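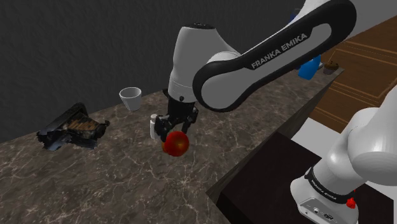
Wrist camera offset on the Argate kitchen cell, sim side. I rebuilt the cell file last week after we swapped the stock hand for the black gripper, and I want a second opinion before I start another batch. The base, pedestal and side camera all came over fine. Side camera shows the arm reaching over the counter with the fingers open and close to the apple, so the joint values and the gripper flange look right to me. The wrist camera is the part I don't trust. It still carries the mount transform from the old hand, and the fingers sit low in the view. The last batch was 1,776 episodes and I'd like to not throw out another one.

erkitz_dan
Cell: Argate kitchen, sim copy

Reply by tolerance_stack
Which link is the camera parented to? If it's on the hand and you replaced the hand, the loader may have put it back on the flange with the old numbers. Ours did that at Britstead. Dump the tree and look before you touch any values.

Reply by erkitz_dan
Parented to link 6. I never changed that. So it's one link too far up, I guess.

Reply by tolerance_stack
Then that's your bug. It won't turn with the last joint. Roll the wrist and the fingers will swing through the view while the camera stays put. Should be on the flange or the hand.

Reply by mudflap
I'd leave it. If the old policy was trained with that view you're going to break it. We ran one off-center for months and it learned fine.

Reply by tolerance_stack
A fixed offset it can learn. This one changes with wrist angle. And he has a new gripper in there anyway, so the old data doesn't match whatever he does.

Reply by mudflap
Fair on the parenting. I still wouldn't chase a pretty view. Match whatever bracket is on the real arm and stop there.

Reply by erkitz_dan
OK, here's what I did this morning - going in order so somebody can catch a mistake.

1. Saved a copy of the cell file and opened the copy.

2. Moved the wrist camera from link 6 to the hand. Zeroed the transform, then typed in the bracket numbers from the MacAulay drawing.

3. Rolled the last joint 5 degrees each way. Fingers stay put in the view now and the counter turns, as it should.

4. Saved a wrist still over the counter. One finger stands up at bottom center, and the other comes in at the lower right corner across the bottom of the apple.

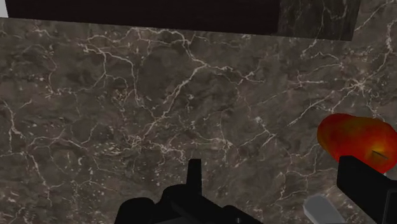 5. Left the side camera alone. It hangs off the world frame and didn't need anything.

Reply by tolerance_stack
Better. Apple is right up against the right edge though, and most of what you're getting is marble. Is the drawing for the short bracket or the long one?

Reply by erkitz_dan
Drawing says long. Checking what's on the real arm when the cell is free.

Reply by mudflap
Check the units too. I've had a drawing in inches go into a file in meters and spent 2 days blaming the lens.

Reply by gantry_gus
Also look at the black shape at lower left of the fingers. If that's gripper body, your near clip is OK. If it flickers when the hand closes, raise the near clip a hair or it'll show up in the data as noise.

Reply by erkitz_dan
Will run it closed and open and see. Units are mm in the drawing, meters in the file, and I did convert those. Bracket on the real arm is the short one. Redoing step 2 after lunch.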